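Managed Phones: Blocking App Installs on Shared Handsets
Device Administration board – 9 replies

b_oceallaigh
Mon 17 June
Our office issues 30 Android handsets to visiting staff. Management has asked that users be prevented from installing applications, while calls, maps and the Rollel calendar remain available.

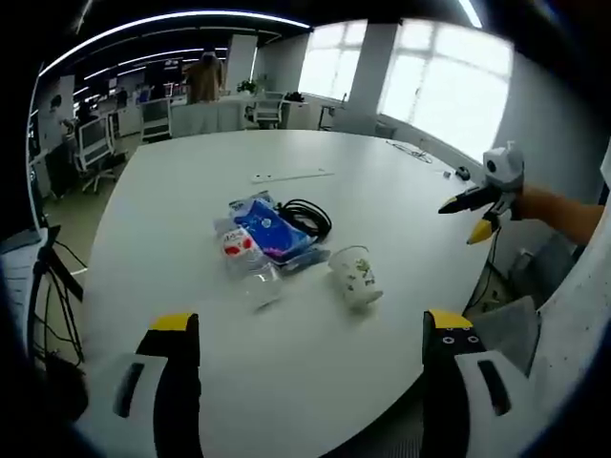

At present each phone has a standard user profile with the Play Store icon hidden. Two users have already installed games through a browser download. Please advise whether a kiosk launcher would be sufficient.

flinwood_admin
A launcher alone is not sufficient. It changes the home screen and leaves the settings menu within reach. The phones should be enrolled as fully managed devices, which requires a factory reset of each one.

U_ODalaigh
I do not agree that a reset is warranted for a group of this size. We used a launcher with a PIN on the settings menu from October onward and recorded no unapproved installs.

flinwood_admin
With respect, a PIN can be bypassed by restarting in safe mode on many models. Did your organization test for that?

U_ODalaigh
We did not. Our users were given a written policy, and it was followed. I accept that the original poster's users may differ.

clilen_desk
Please also confirm the Android version. Browser installs are governed by a separate permission for each app – "Install unknown apps" – and this may be switched off for the browser today, before any decision on enrollment.

b_oceallaigh
Thank you. The permission has now been switched off on 9 handsets and the remainder will follow. Ms. Ó Ceallaigh's office (that is, mine) will request approval for the reset. Does enrollment keep saved map locations?

flinwood_admin
Only if they are saved to an account. Anything stored on the phone alone will be erased.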